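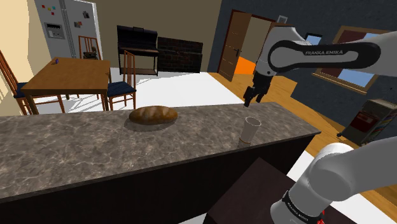 ## Writing a short film review for the Sarnside newsletter

Reviews run to 400 words. Anything over that gets trimmed before printing, so it is better to do the trimming yourself.

### Before you watch

Read as little as you can. Check the running time and the certificate, write both at the top of a page, and leave the trailer alone.

### While you watch

Keep notes to single words or short phrases. If you are watching at home, don't pause to write. Copy down one line of dialogue if it strikes you, and check it afterwards with the subtitles on.

### The first draft

Write it the same evening or the next morning.

1. Start with your opinion. "Dorine is a slow film with a very good last half hour" is a perfectly usable opening.
2. Give the set-up in 2 sentences. Stop at the point where the main character has a problem.
3. Pick one performance and one other thing, such as the music or the editing, and say what you thought of each. Use a particular moment from the film.
4. Say who might enjoy it. Families will want to know about swearing and anything frightening.

My first draft on Dorine came to 587 words, and nearly all of the extra was plot.

### Cutting

Take out the actors' earlier films unless you are making a comparison. Take out "the film tells the story of". Words like "stunning" and "powerful" can usually go too, or be swapped for what happened on screen.

Don't give away anything from the second half. If the ending spoiled the film for you, say that it did and leave the details out.

### Sending it in

Paste the text into the body of an email to Maribeth Calimlim, with the title, director, certificate and running time on the first line. Star ratings are out of five, and halves are allowed. The longer pieces of up to 1000 words are kept for the May issue, so ask her before starting one.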